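Kusodness ケーブル追従評価キット 製品ページ

最終更新:6月 / 担当:Jhonatan Nina(Tromonthorpe 計測グループ)

在庫あり。納期は構成によるので要問い合わせ。

概要

線状物(ケーブル、ホース、紐)をロボットアームで扱う手法を、同じ条件で何度も比べるためのキット。もとは Tromonthorpe の社内研究で使っていた治具と手順書。論文の追試をしたいという問い合わせが続いたので製品にした。中身は研究で使ったものとほぼ同じです。見た目は良くない。

対象は、片端または途中を固定したケーブルをグリッパでつまみ、滑らせながらたどる作業。いわゆるケーブルフォローイング。画像だけでやる手法、触覚を足す手法、力制御だけの手法、どれでも載せられる。アームは付属しません。

なぜ固定とマーカーか

ケーブルの研究で一番困るのが初期状態。毎回形が違う。手で置き直すと置いた人の癖が出る。Maribel Valderrama が最初の評価で試行を三人に分担させたところ、手法の差より置いた人の差のほうが大きく出た。この結果は載せてどうするという話になり、評価系から作り直し。

で、やったことは単純。穴の並んだ定盤にクランプで止める。ケーブルに色テープを巻いて、テープの位置を基準にする。クランプ位置は穴の行と列で記録する。次の日も別の人でも同じ所に戻せる。

テープは二色。区間の始まりと終わりで色を変える。同色だと画像処理側でどっちの端か迷うことがあった(特にアームが上に被さったとき)。色は何でもよいが、ケーブル本体と定盤の両方から離れた色にすること。

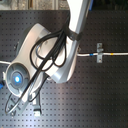
定盤上の白ケーブルと青・黄テープ、間に固定クランプ。左はアームとグリッパ部

手順の流れ

1. クランプを指定の穴に固定。ねじは手締めのあと工具で増し締め。
2. ケーブルを通し、テープの端を基準線に合わせる。
3. 基準画像を一枚撮る。前回とのズレをソフトが出すので、許容外なら2へ戻る。
4. アームを開始姿勢へ。
5. 追従開始。到達、脱落、引っ掛かり、停止の四つで判定。
6. ログ保存。ファイル名は自動。手で変えないでください(集計が落ちます)。

一条件あたり100試行を標準としている。少なくても動くが、手法間の比較に使うなら減らさないほうがいい。

評価結果(社内)

比較したのは次の二手法。

手法A:画像のみ。上方カメラからケーブル中心線を推定し、グリッパの目標位置を逐次更新。
手法B:画像+把持力。中心線推定は同じ。把持力の変動を見て速度を落とす。

クランプなしの自由配置では、AとBの順位が日によって入れ替わった。これが元の問題。クランプとテープを入れてからは順位が安定し、Bが上。差が出たのはほとんどがクランプの手前。Aはクランプ脚部に寄ったところで把持がずれやすく、脱落の記録もそこに集中している。Bは手前で遅くなるぶん時間はかかるが落としにくい。

解析は Aníbal Paucar。合計300試行で一度集計し、判定基準を直してから510試行で再集計。順位は変わらず。ただし「引っ掛かり」と「停止」の境目は判定者によって揺れるります。ここは今後も課題。生ログは購入者に全部渡すので、気になる人は自分で数え直してほしい。

分かっていないこともある。柔らかいケーブルではBの利点が小さくなる傾向。理由は未確認。把持力の変動がそもそも拾えていないのかもしれないし、別の要因かもしれない。二本以上が交差する条件は評価していない。

キット内容

・固定クランプ一式(M6穴用。インチ定盤は別注)
・評価用ケーブル 白、硬さ違い
・色テープ(青、黄、予備色)
・位置合わせテンプレート
・評価ソフト Prestden ライセンス一年
・手順書 日本語/英語
・社内評価の生ログ一式

型番:KSD-124
定盤、カメラ、アーム、グリッパは含みません。

Prestden について

基準画像との照合、試行の記録、集計まで。ロボットの制御はしません。お使いの制御系から開始と終了の信号をもらうだけ。信号はTCPか接点入力。設定例は手順書の後ろにある。

照明が変わると黄色テープの検出が先に落ちます。窓際は避ける。どうしても無理なら予備色に替えて、閾値を取り直し。取り直した閾値は必ず条件名と一緒に保存。これを忘れて丸一日ぶんの記録が使えなくなったことがある。

設置の注意

・アーム側の配線は余長を取りすぎると評価用ケーブルに触れる。可動範囲を一周させて確認。
・配線とケーブルの色が近いと中心線推定が飛ぶ。付属ケーブルを白にしたのはこのため。
・クランプは締めすぎない。ケーブルの断面が潰れると、その先で把持力の値が変わる。
・ケーブルは消耗品。被覆に傷が付いたら交換。
・テープの端がめくれてきたら貼り替え。巻き直したら基準画像も撮り直し。
・手を入れるときは必ず停止してから。

よくある問い合わせ

論文と同じ数字が出ますか。
 アームとグリッパが違えば出ません。順位の傾向を見るためのものと考えてください。

ケーブルは自前のものでもよいか。
 可。径と硬さを記録欄に入れること。空欄だと集計から外れます。

学習データの収集に使えるか。
 使えます。実際 Villanueva 研究室ではその用途。ただし配置が固定なので、それだけで学習させると他の配置に弱くなる。自由配置のデータと混ぜたほうがいいとのこと(Nelly Villanueva さん談)。

クランプを増やしたい。
 単品で出しています。ソフト側は設定ファイルに行を足すだけ。

レンタルは。
 今のところやっていません。

更新履歴

・判定基準を改訂。「停止」の時間条件を追加。
・テンプレートの穴位置の誤記を修正。旧版をお持ちの方には差し替えを送ります。
・設定例に接点入力の配線図を追加。
・Prestden の集計画面、列の並びを変更。旧ログもそのまま読めます。

問い合わせ

Tromonthorpe 計測グループ 販売窓口 Kevin Flores
見積もりには、定盤の穴ピッチ、アームの機種、使いたいケーブルの径を書いてください。ないと一往復増えます。月曜は出荷作業のため返信が遅れます。急ぎの方は件名に型番を入れてくだい。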